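# Visit Report: Werkley Book Works, Open Day, Sun 4 October 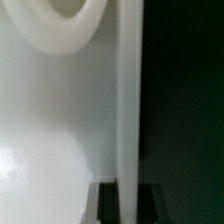
Can a large-format picture book be printed and bound in one building at a price a small publisher can pay?

At Werkley it can be done for most formats, provided the run is long enough and the book has no die cuts. Board books and novelty bindings still go out to a subcontractor.

I attended for Plornell, which publishes picture books for ages 3 and up and is looking for a second printer. The open day ran from mid-morning until four. Visitors were split into groups by interest, and I joined the one for illustrated children's titles, led by Gianni Ferraro from the estimating office.

## Prepress

The tour started with file intake. Werkley accepts layered files but prefers flattened PDFs with the text on a separate black plate. The reason is co-editions: if the English text sits on its own plate, a French or Italian edition needs one new plate per form and the color plates stay in use. Ferraro said that late translations are the most common cause of a missed press slot.

Shagufta Rizvi, who handles color, showed proofs of a watercolor book on two papers. On the coated sheet the blues held up well and the pencil line looked hard. On the uncoated sheet the line was closer to the original art, but the dark washes filled in and lost detail. Her fix is a lighter black curve and a reduced total ink limit, set separately for each spread. She asks illustrators to send a piece of original art along with the scans. Few do.

## Press

The main sheetfed press was stopped for the visit and started once for a short demonstration. The job was a 32-page picture book called *Nesier*, about a lighthouse keeper's goat, written and illustrated by Lesego Mathebula. Forms are laid out so that facing pages with a continuous background fall on the same sheet where possible. Where they don't, the operator matches the two halves by eye under a viewing lamp.

Two spreads in this book cross forms. I compared the gutter on both. One match was exact. On the other the sky was slightly warmer on the right-hand page, and the operator had already marked it for correction.

## Binding

Picture books here are section sewn as standard. Side sewing is offered for library editions, with a loss of usable width at the gutter that designers have to allow for. I asked about glued bindings for paperbacks; they are available, and Werkley does not recommend them for anything that will be read in a classroom.

Leonardo Barbieri ran the casing-in line at low speed. Endpapers are the weak point. If the grain runs the wrong way the board warps within weeks, and a thin endpaper shows the turned-in edges of the cover cloth. He passed around samples of both faults. For our trim size he would use a heavier endpaper than the one in our current specification.

The Stöckli series was on display as a reference job: 3 titles, cloth spine, paper sides, matching slipcase. The slipcase was a good fit on the copies I handled. The spine stamping on the second title was a little low.

## Talk

Manuela Grasso, an illustrator with a long list of titles from several houses, spoke in the afternoon about preparing art for print. Useful points:

- Keep faces at least a finger's width away from the gutter.
- Paint past the trim on all sides, including on spot art that might later be enlarged.
- Ask for the paper before starting the final art.
- Leave a quiet area for text that allows for a longer translation.

She also took questions on advances, which I did not record.

## Commercial notes

Copy 853 of a numbered edition was given out as a sample of the deluxe binding. It is in the office. The smallest quantity for digital advance copies is 100. Offset minimums depend on trim size and will be quoted in writing.

Lead times lengthen in November, when calendar work takes up the folding machines. Anything for spring should have approved proofs before then.

## Follow-up

1. Send Ferraro the specification for the two spring titles.
2. Request wet proofs on the uncoated stock, one spread with dark washes.
3. Ask for a price on the heavier endpaper.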